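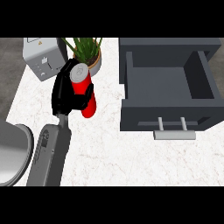
Can in hand, drawer open. Sim render, black Lastis hand.

Posting the drawer fault from Monday since a few people asked. Short thread.

The task is simple. Pick up the can, put it in the drawer, let go, back out. We ran it 34 times in sim over the weekend with the new grasp settings. 23 were fine. The rest had the same fault or something close to it.

What goes wrong: the can tips in the grip during the lift. The planner still thinks it's upright, so it picks a release height for an upright can. The base hits the drawer front and the arm keeps pushing.

In sim that costs you nothing. On the real bench at Faminville it would mean a bent handle, or a finger joint, and those take 4 weeks to get.

The part that bothers me more is the stop. There's a force limit on the wrist that should end the run. It didn't trip. I went through the logs with Marianna Laskowska and the limit was being read before the hand's weight was subtracted, so it was off the whole time.

She found it in the Bivora config. Two files set the same value and the older one loads last. It had been that way since July.

So, two separate problems:
1. The grip lets the can rotate.
2. The force stop was set wrong.

The second one is fixed. I deleted the old file and the stop now trips in sim when I drive the hand into the drawer front on purpose.

The first one isn't. Closing the fingers harder helps a bit, but I don't want to crush a real can. Next try is a lower grasp point and a pose check after the lift - if the can is tilted too far, put it down and start over.

No runs on the real arm until both are done. If you use the Śliwiński wrist driver with Bivora, check which config loads last. Ours gave no warning.

Will add to this when I have new numbers.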